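Why does a computer forget things when you switch it off?

Have you ever been writing a story on a computer when the power went out? Poof - your story was gone! I'm Darmawan Liew, and when I was a kid in Grerkbridge that happened to me with a two-page story about a pirate hamster. I was furious. I've wanted to know about computer memory ever since.

A computer has two kinds of memory, and they do very different jobs.

Think about your desk at school. You put the things you're using on top of it: your pencil, your math book, your drawing. You can grab them super fast. But your desk is small, and at the end of the day you clear it off. That's like the first kind of memory, called RAM (say it like the animal, a ram!). It's quick, but it needs electricity the whole time. No power, and everything on the desk is wiped away.

Now think about a bookshelf with room for 200 books. It takes longer to walk over and find the right one, but the books are still there in the morning. That's storage. When you press "save," the computer copies your work from the desk to the shelf.

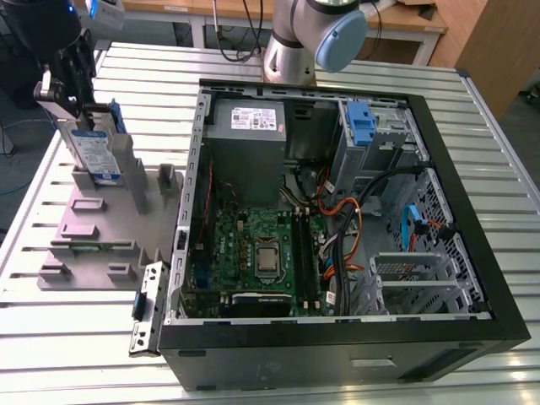
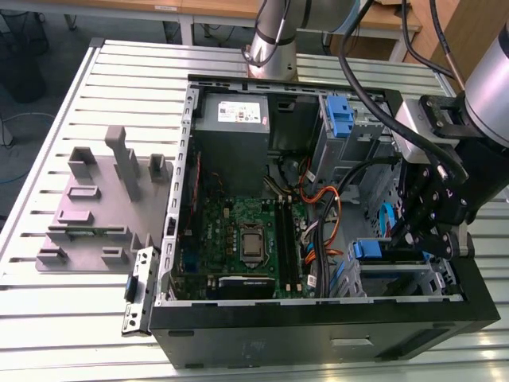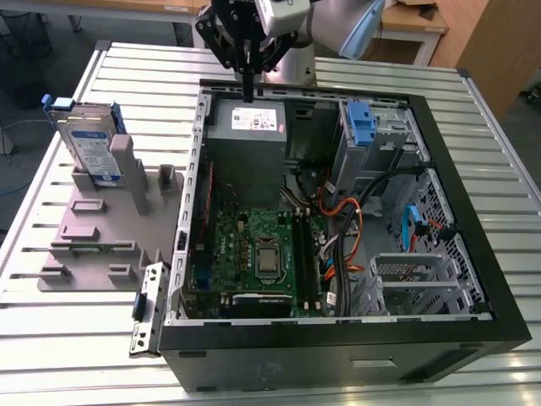 Desktop computers with the side panel off. The silver square on each green board is the processor, the part that does the thinking.

RAM goes into long, thin slots close to the processor, so messages between them don't have far to travel.

Want to try being a computer? Ask a grown-up to read you a list of 20 words. Say back as many as you can (that's your RAM). Then do it again, but write them down this time. Easy, right? You just used storage!

And please press save. Do it for the hamster.

Comments

Siregar family: We tried the word game at dinner and Grandma won.

Kestthorpe Reader: my son wants to know what happened to the hamster

We use cookies to remember your settings on this site. Accept | Manage choices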